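Home | Clubs | Projects | Contact

November – Plundeo Student News staff
1 min read

The robotics club at Srithong has 19 members and one kitchen, and the kitchen lives inside a computer. "We spend so long in there that I could find the bread blindfolded," the club's captain told me, laughing.

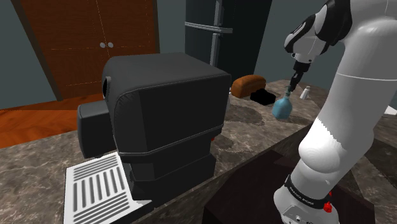 The club's simulated kitchen, with the arm's gripper at the blue bottle.

Their project, Gondum, is all about reaching for things on a crowded counter. "Bottles are my favorite – I really do get attached to them," she said, and then talked happily about grippers for 40 minutes.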